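## 3. The tool and the sessions

### 3.1 How the club came to collect its own demonstrations

The Rotcombe robotics club had been running for two winters before we thought of writing anything down about it. In that time the members (most of them between thirteen and seventeen, with a few older ones who came back to help) had built line followers and sumo robots, and one very charming but very slow crane. What they had never done was teach a machine by showing it something. Every robot they had made was told what to do in lines of code, and when it went wrong they went back to the lines and looked for the mistake. We were curious to know how they would get on with a method where the mistakes might be in their own hands instead, and whether they would find it dull, since collecting demonstrations is, let us admit it, a rather repetitive sort of work.

The project began in August with a short run of summer mornings, in which the members put together the hand-held grippers described below, and carried on into the autumn term. Kathleen Dunne led the sessions throughout and kept the logbook from which most of this section is drawn. We are very grateful to her for it, and for her patience in reading our drafts against her own notes and telling us (kindly, always) where we had remembered things as tidier than they were.

The members worked in four teams, and each team chose its own name and its own task. Gronow wanted to stand small bottles upright. Hennessy chose folding a tea towel, which we warned them would be hard, and which they went on with anyway! Farkico, named after a joke we were never let in on, sorted pens into a mug. The last team never did agree on a name and appears in the logbook simply as "the others"; they moved wooden blocks from one side of a tray to the other, and produced some of the steadiest recordings of the whole project.
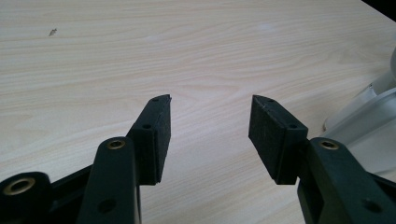
**Figure 4.** View from the camera on the hand-held gripper, with the fingers apart over a bare stretch of tabletop.

### 3.2 Learning to hold the tool

The first thing we learned was that a young person who is perfectly able to pick up a pen with their fingers can be thoroughly defeated by picking up the same pen with a tool. The early sessions were spent on nothing but this, and we would advise anyone planning something similar to leave a good deal more time for it than seems sensible. Members tended to look at their own hands and forget about the camera, so that a recording could be lovely to watch from across the room and nearly useless when played back, with the pen hidden behind a finger at the very moment it mattered. Kathleen's answer was to have each team play its recordings back straight away, and to talk about the fingers as landmarks. In Figure 4 the two black pads lean in towards each other with a wide wedge of bare wood between them, and members were asked to bring the object into that wedge, and to keep it there for a slow breath, before they began to close. "Get it in the wedge" became a sort of club saying, and was being shouted across the room by people who had only joined that week.

The second difficulty was speed. Left to themselves the members worked quickly, and a little competitively, as though the aim was to finish the most recordings before the biscuits came round. We had perhaps encouraged this by putting a running total on the whiteboard. When we took the total down the pace dropped at once, and the pauses before closing the fingers grew longer and more even, although a couple of members did complain that they no longer knew who was winning.

### 3.3 What was recorded, and what was kept

Between them the teams made 1513 recordings. Each one was watched by a member of a different team, who marked it either as one to keep or as one to set aside, and wrote a few words to say why. We had expected the members to be soft on one another's work, and they were nothing of the kind: 646 recordings were set aside. The reasons given were mostly sensible ones, such as the object being out of view, the tool being set down before the task was finished, or a hand reaching in to help. A few were more personal ("too wobbly, sorry Gronow"), and we have left these in the logbook as they stand.

We went back over a small share of the rejected recordings ourselves and would probably have kept a fair number of them. We decided to let the members' choices stand all the same. It was their project, and the arguments they had over the doubtful cases seemed to us worth more than the extra recordings would have been. One of these arguments, between Hennessy and the others, was about whether a towel folded neatly but the wrong way round had been folded at all. It went on for most of an evening and ended with a written rule, in the members' own words, pinned above the sink: "If you would have to do it again, it doesn't count."

### 3.4 Changes made along the way

The plan changed once in an important way. At the meeting of 10th October the members asked to swap tasks, having grown tired of their own, and after some thought we agreed. Each team then spent its last six sessions on a task that another had started. This makes the recordings less even than we would have liked, as the swapped teams brought their own habits with them, and a reader comparing the early and late recordings for any one task should bear it in mind. It did, however, bring a good deal of cheerfulness back into the room, and Farkico proved unexpectedly good with the tea towel.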